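A day among the coin pushers

April 29, 2019

I have a weakness for arcade machines, and a worse one for rooms where people try to sell arcade machines to each other. So when the spring Skadine show came round again I booked the day off, told work it was a family matter, and took the early train.

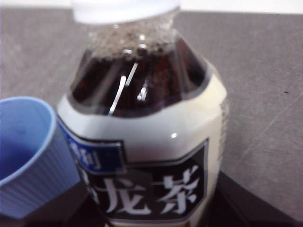 Skadine, for those who have been spared it, is a trade show for the people who run seafront arcades, bowling alleys, motorway services and the sort of pub that still has a quiz machine by the toilets. It is not meant for the likes of me. You are supposed to own a business, or at least be able to name one, and the registration form asks how many machines you operate. I put 4, which is true if you count the broken one in my shed and the two I am looking after for my brother-in-law until his garage roof is fixed.

My badge number was 1522. By the time I'd got through the doors I had already been handed three tote bags, one inside the other, and a pen shaped like a joystick that doesn't write.

The first thing that hits you is the noise. Every machine in the hall is in attract mode, with the volume set by somebody who wants to be heard over the stand next door, who has had the same idea. After ten minutes you stop hearing tunes at all and settle into a sort of warm porridge of bells. The old hands wear earplugs and nod a lot. I suspect a good deal of business is agreed this way by people who think they are discussing lunch.

Grutard had the biggest stand, as they always do, and had filled most of it with a coin pusher you could comfortably park a van on. It seats eight. It has a pirate theme, as every coin pusher must, and a mechanical parrot that insults you when you lose. I lost to the parrot for quite some time. The show machines run on tokens from a bucket, so it cost me nothing, but I still felt that little tug in the stomach when a great shelf of tokens hung over the edge and refused to drop. I've been falling for that since I was six and I see no sign of improvement.

The chap on the stand told me that the playfield holds 1074 tokens when it is set up properly. I asked what happens when it isn't set up properly. He said they don't talk about that, and gave me another tote bag.

What I had really come for was the Norðdahl driving cabinet. There had been rumours since November, mostly on forums where people post blurry pictures of flyers and argue over whether the seat moves. The seat moves. It moves a great deal. You climb in, choose between a rally car, a snow plough and a post van, and are then thrown about on mountain roads while the steering wheel tries to break your thumbs. I took the post van. You have to fling parcels at farmhouses as you go past, using a lever where the handbrake ought to be, and there is a bonus for hitting the porch and a penalty for hitting the dog. The dog is very fast. I came 112th on the day's leaderboard, and I was rather pleased with that until I saw that a child had come fifth.

It's a lovely thing, though, and I hope somebody buys it. The trouble with driving games now is that they cost as much as a driving car, and an arcade owner has to look at that great lump of a cabinet and think how many ticket machines would fit in the same patch of carpet. Ticket machines were everywhere this year. Drop a ball, get tickets. Spin a wheel, get tickets. One of them dispensed with the game part more or less entirely, and you just pressed a large button until tickets came out. There was a queue for it. I joined the queue. I got nine tickets and could have exchanged them for a rubber frog, had there been any frogs left.

Over by the far wall, where the stands get smaller and the carpet gives up, were the people I like best. One pair had a table of reconditioned penny machines, all polished brass and little clockwork executions. Another stand sold nothing but replacement buttons, sorted into trays by colour and by how much of a click they make. I spent around half an hour there pressing buttons and saying "ooh". I bought a bag of yellow ones for the machine in the shed, which takes red ones, but they had such a nice click.

I also got talking to a man who runs a small arcade up at Arnside. He says he has kept the same horse racing game going for longer than he has been married, and that it has needed fewer parts. It has one horse that never wins, the green one, and he has had the thing in bits more than once and can't find any reason for it. The regulars won't let him replace it. Some of them bet on green out of loyalty. I have promised to go up in the summer and lose some money on it.

I missed the afternoon talk on contactless payments, partly through bad signposting and mainly because I had gone back for another argument with the parrot. I gather that coins are on the way out, that they have been on the way out at every one of these shows for years, and that everybody went straight from the talk to look at the coin pushers.

My feet had gone by four, and I caught the slow train back with five tote bags and a ringing in both ears. The buttons are still in their bag on the kitchen table, and people keep picking them up and clicking them while they wait for the kettle. The shed machine is still broken. I think it's the power supply, so if anybody has a spare that would suit a thirty-year-old cabinet with some damp in it, the comments are open.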